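Workshop nights, second week
January 2025
Posted by Salvador Teixeira
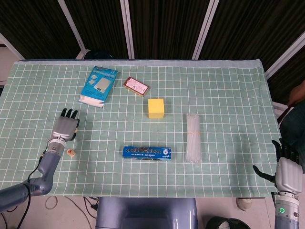 Glória Caldeira thinks I should drop the soldering from the first session altogether. She told me so on the phone before I had my coat off. Her view is that children of nine or ten want something that moves by the end of the evening, and that a badge with one light on it is not enough to bring them back. I said I would think about it.

I did think about it on the bus. The badge takes most of an hour, and half of that is queueing for an iron. We have 6 irons and 2 of them are slow to heat. If we started with the line-following buggies, everyone could be busy at once, and the soldering could go to week three when the groups are smaller.

Opened the hall at Mullthorpe just after five. The heating had been left off again and the radiators took until nearly seven to do anything. Put the tables in a horseshoe as we did last week, with the extension leads taped down along the wall side. Signed in the under-twelves first and then the older ones.

The buggies ran well on the short track. On the long one they kept losing the line at the second bend, where the tape has been laid over a join in the floor. Moved the tape a hand's width to the left and most of them got round. One boy had wired his motors the wrong way and drove his backwards all evening, and would not let me change it.

The order from Arruda has still not come. It should be 1000 jumper wires and a bag of battery clips. I rang them at lunch and was given the reference 1466 and told to wait until Friday. Until then we are sharing wires between pairs, and the thin ones snap at the pin if they are pulled out by the lead. Must put up a note about that.

Stilten library has asked if we would do a morning there at half term. They have a good room with plenty of sockets, but everything must be gone by noon. I would say yes if Glória can drive. She wants to take the Kirkarum boards, the old ones, as they can be dropped without much harm. I would sooner take the new ones and fewer of them.

Packed up by quarter past eight. Left the spare batteries on charge in the cupboard and wrote the time on the lid. Rang Glória back when I got in and told her the soldering can move to week three. She said good, and asked if I had found her long-nosed pliers. I have not.

Contact: use the form on the workshop page | © Salvador Teixeira | Back to top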